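**1/** I have spent the week animating the word "soon". Four letters. The client is Trendlow, and they would like it to feel "confident but not pushy", so it now slides in from the left and stops slightly late, like a man who has seen someone he owes money.

**2/** For anyone new: I make title sequences and other moving lettering. People assume this means picking a font and pressing a button marked Wobble. There is a button marked Wobble. I have used it twice this year and regret one of them. 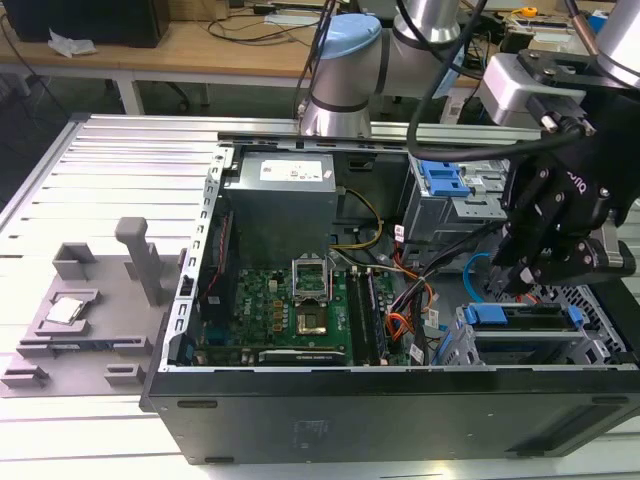
**3/** First version of "soon" ran to 41 frames. Feedback: could it be sooner. I took out nine frames. Feedback: it now feels rushed, could we see the old one.

**4/** The thing about easing is that viewers can't name it but they all know when it's wrong. Letters that start and stop at full speed look like they're being shoved by someone off screen. Give them a bit of drag at each end and suddenly they have somewhere to be.

**5/** Too much drag and it's a stairlift.

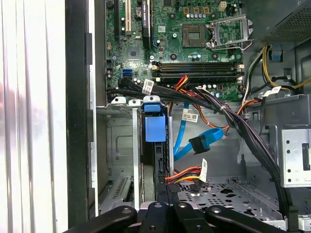 **6/** The Kasten job had 224 separate words over a voiceover, and the voiceover artist breathed in places I would not have chosen. You end up timing everything to the breaths. I know that woman's lungs better than my own.

**7/** Then they re-recorded it with someone else. 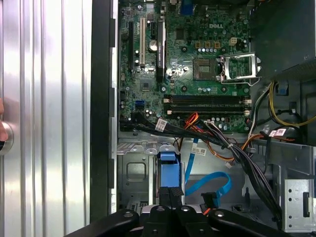
*Dell board, lid off, socket empty.*

**8/** Render notes, for those who asked. The long Roltside loop is 2081 frames and I got to 978 before spotting a typo. It was in the company name. It had been through three rounds of approval, one of them from the company.

**9/** I now read every word backwards before I hit render. Edistlor. Lovely place, I imagine, good beaches.
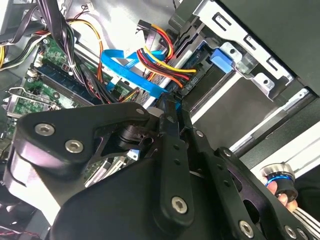
**10/** Colour is the other argument. Zilach sent brand guidelines asking for silver lettering "with a pop", and flat grey on a screen doesn't pop, it sulks. I tried gradients and a fake shine that made it look like a frozen lasagne advert. What I've pinched in the end is that little knob between the fingertips, silver with one blue ring round its middle. Plain silver letters, one blue band across the waist, and the band moves. They've called it "nearly there", which in this trade is a marriage proposal.

**11/** Someone asked whether to learn curves or expressions first. Curves. Drag the handles about until a full stop falls like a full stop. Mine fell like a feather for most of November, and I billed for it.

**12/** Trendlow have just been back on. They love "soon". They'd like to try it as "coming soon", same length, by tomorrow morning.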